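The Ferneck collection, and what 340 goes at a hook can teach

The number Idolport likes to give out is 88 per cent. It's the share of attempts in which its learned controller took an object off a wall hook and put it back on another, and it sits near the top of every slide deck I've been sent since July. I went to the company's workspace in Pilley to ask what it was 88 per cent of.

The answer took most of an afternoon. The controller was trained on a set of demonstrations called Ferneck, made by people steering a two-armed robot by hand, one go after another, while the cameras record. Each go is saved as an episode with the joint positions alongside the pictures. The hanging part of Ferneck comes to roughly 340 episodes. It's small by the standards of the field, and Idolport says small is the point: a customer should be able to collect that many in their own building and have something useful to show for it.

I had assumed the demonstrations would look like demonstrations. Mostly they look like a slow person trying to thread a needle in mitts. An operator brings a gripper up, pauses, backs off a little, tries a different angle. Then comes the reset, when somebody puts everything back somewhere slightly different and the next episode begins. The recording software has a key for "keep" and a key for "discard", and I spent longer watching those two keys than I did watching the robot.
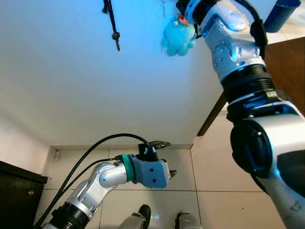 Left gripper held low beyond its green collar while the right arm reaches up, during hanging work for the Ferneck set.

A discarded episode isn't stored. I asked how many there had been and got a shrug, then a guess, then a promise to look it up, which came by email as "we don't log those". So there are 340 kept and an unknown number thrown out, and the rule for throwing out was the operator's own sense of whether the go had been any good. One operator told me she dropped anything with a fumble in it. Another kept fumbles as long as they were recovered, on the grounds that the controller would need to know how to recover. Both views are reasonable. Both sets of episodes went into the same folder with the same label.

This matters a good deal for a system that learns by copying. If most of the recoveries have been thrown away, the controller sees a world in which things seldom slip, and it has little to draw on when they do. The company's engineers know this perfectly well and said so before I did. They're planning a "hard cases" batch for next year. I'd feel better about that if the 88 per cent weren't already on the slides.

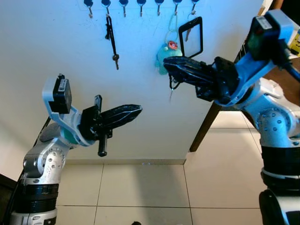

Variety is the other thing Idolport sells, and it's harder to judge than success. The Ferneck notes list the changes made between episodes under headings such as "placement", "object" and "start pose", and the list is long enough to be reassuring. Then you look at the setup. There's an evenly spaced row of blue-capped hooks on a plain white wall, with a key on a black lanyard hanging from one and a plush toy farther along, and most of the hooks bare. You can shuffle those things a great many ways and each shuffle will count as a new arrangement. Whether a controller raised on them would cope with a back hall full of wet coats is a separate question, and nothing in the notes addresses it.

I did ask for the test protocol. The trials behind the 88 per cent were run in the same room where the data was collected, by the same staff, who also decided what counted as a success. A toy that stayed up after the gripper let go was a success. So was one that stayed up after a second try, if the second try came quickly, and "quickly" was left to whoever was holding the clipboard.

There was also a test away from home, at a rented unit on Cheng Street, with different hooks and a different wall colour. That one isn't in the deck. The figure was 63 per cent, and I was given it without any fuss when I asked. To my mind it's the more impressive of the two. Nearly two in three, in a strange room, from a few hundred examples - a few years ago I wouldn't have believed it. It's also the number a customer would be living with.

Idolport's reply is that the gap closes with more data from the new place, and it offered me a chart. The chart had 3 points on it. I'd want to see a lot more of them before I bought anything, and I'd want someone to start saving the discards.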